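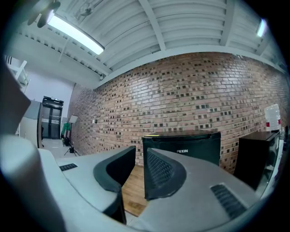 Use and Arrangement of the Refreshment Corner, Room 327, Nidutley Building

Second-year project report, Interior Planning and Facilities
Rangi Te Moana and Shaohua Xue
7 April 2022

1. Purpose of the project

The project was set by the department as part of the module on shared interiors. Students were asked to select a room used by more than one group, to record how it was furnished, and to propose improvements that could be carried out without building work. The authors selected Room 327, which serves as a workroom and has a refreshment corner along one wall. The room is open to staff and students of the department and is also booked by evening classes.

2. Method

A questionnaire was left in the room during October and 81 completed forms were returned. Respondents were asked how often they used the corner, what they kept there and what they found inconvenient. The authors also kept a log at the fridge for the same month, in which users entered a tick each time they opened it. The log contained 283 entries. Furniture was measured by hand and a plan was drawn at a scale of 1:20.

The log should be treated with some caution. Several respondents admitted that they had not always made an entry, and the pen was missing for part of the month.

3. The walls

The brickwork is the strongest feature of the room. Most of the bricks are a light terracotta or pinkish tan, laid in running bond, with darker brown and charcoal bricks scattered among them. Respondents were generally in favour of it, and the speckled surface was described on one form as "the only thing in here with any colour". A small white box is fixed to the bricks. The authors were asked by the building office to leave all wall fittings in place and to avoid drilling into the mortar, so shelving fixed to the wall was ruled out at an early stage.

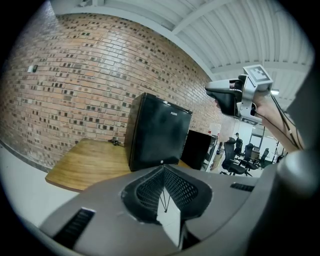
4. Furniture and storage

The corner is arranged around a small white mini-fridge, with a wooden table to the left of it. The table has a warm brown top and black hairpin-style legs of metal, and there is nothing beneath the top in which to store anything. Black office chairs on casters are kept on the other side. The chairs are comfortable, but they roll easily on the glossy tiled floor and tend to drift towards the fridge.

The fridge door swings open to the right. A chair left on that side therefore has to be moved before the door can be opened fully, and this was the complaint made most often on the questionnaire. The inside of the fridge is fitted with white wire shelving and is used for drinks in bottles and cans. Respondents did not wish to see food kept there, as it is emptied only at the end of term.

Dark furniture was not popular. The black pieces near the fridge were thought to make the corner look heavier than it needs to, although respondents agreed that they do not show marks. 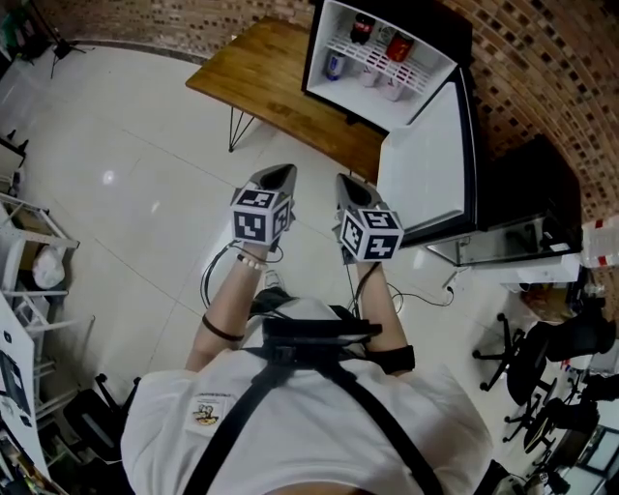 5. Proposals

5.1 The chairs should be given a fixed position on the far side of the table, clear of the fridge door. A short strip of floor tape would be enough to show it.

5.2 A low open crate should be placed under the table for unopened drinks, so that the fridge holds only what is to be used that day. The Druvano range includes a crate which fits the measured height.

5.3 A monthly date for emptying the fridge should be written on a card and kept on the table.

5.4 A lamp with a warm shade should be tried on the table for one term. Samples from Juhász and Gukex were compared on paper, and the smaller Gukex model was preferred on account of its narrow base.

6. Matters left open

The authors did not study noise from the fridge, which was mentioned on 21 of the forms. It was also not possible to speak to the evening classes, whose use of the room may differ from that recorded in the log. The plan and the blank questionnaire have been lodged with the department office and may be consulted on request.

Related reports
Seating in the Nidutley Reading Room
Coat Storage in Shared Corridors
Lighting a Basement Workshop on a Small Budget
Noticeboards and Who Reads Them

Contact the department office | © Nidutley Student Projects | Back to top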